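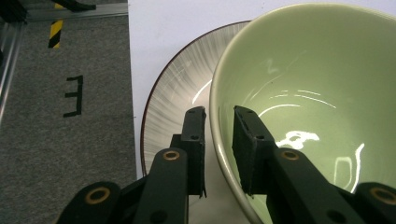
Grey carpet and stripy tape

3 min read

Rakulton v Plonbridge, Friday night: what did we all make of it?

saltmarsh_end
Right, I've slept on it and I'm still cross. 103 games I've been to in a row, home and away, and I don't think I've seen us throw away a lead like that. Two up at the break, playing some lovely stuff down the left, and then we came out for the second half as if someone had told us it was finished. 3-2 to them. To Plonbridge, who hadn't won away since July!

The first goal back was a gift. You can't pass square across your own box with their number nine standing there, I don't care how good you are on the ball.

toffeehammer
I was there too and I don't agree it was all us. Plonbridge changed shape at half time, went three at the back and pushed both wide men right up, and we had no answer to it. Credit where it's due. Their second was a cracking header.

saltmarsh_end
Fair enough on the header. But who was marking him?

toffeehammer
Well, yes. Quite.

lowerstand_liz
Can we talk about the subs please. Taking the captain off with half an hour to go when he's the only one talking out there — what was that? My dad had his coat on before the board had even gone up. The lad who came on is going to be a good player but he's a winger, and he spent the whole time chasing back towards his own corner flag.

bagofchips
He was carrying a knock, Liz. You could see him holding the back of his leg after that tackle by the dugout.

lowerstand_liz
Then put another midfielder on! We had one sat there.

bagofchips
Who hasn't played since the cup game at Drillow. I'd have done the same as the gaffer, I think. It didn't work but I'd have done it.

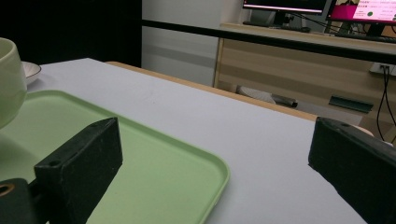
Anyway, I watched the whole thing again over breakfast with the sound down, and the bit that annoyed me most was the corners. We had a load of them in the first half and took every single one short. Every one! We've got two centre halves built like wardrobes, just put it on their heads. The one time we did swing a ball in (the free kick) we scored from it.

saltmarsh_end
Been saying this all season. Short corners should be banned by law.

pitchfork77
Evening all. Plonbridge fan in peace. Thought you were miles the better side first half and I'd have shaken hands on a draw when I was queuing for my tea. Your keeper made one save from our striker, low to his right, that I still can't believe. Was the winner offside? From where we were stood it looked fine but then it would, wouldn't it.

toffeehammer
Onside for me. Our right back was dozing.

lowerstand_liz
Offside. By a yard. I was level with it.

toffeehammer
You were behind the goal, you told me so in the car park.

lowerstand_liz
Level in spirit.

oldgroundjim
Crowd was given as 2142, which I thought was decent for a cold night with the game on the telly everywhere. Shame so many had gone by the end. I don't hold with booing your own, and there was a fair bit of it at the whistle. Those lads looked sick enough walking off without us adding to it.

saltmarsh_end
I booed, Jim. I'm not proud of it but I've paid my money and I'd boo again.

oldgroundjim
Your choice. I've paid mine too, and I clapped.

bagofchips
Anyone going to Rawat next week? The supporters' coach still had seats this morning. It's a horrible ground with the wind coming straight across it, and they've got that long throw, so expect more panic in our box.

toffeehammer
I'm in. Would start the same eleven as well, if the captain's fit. First half we were 100 times better than anything we've put out this season and I wouldn't rip it up over one bad spell.

saltmarsh_end
One bad spell!! It was a whole half!

lowerstand_liz
See you both on the coach then.

Comments (3)

greenscarf: The first goal was worth the ticket. Nine passes and a tap in.

wobblygoalpost: Agree with Liz about the subs. Still raging.

halftimepie: What time does the coach go?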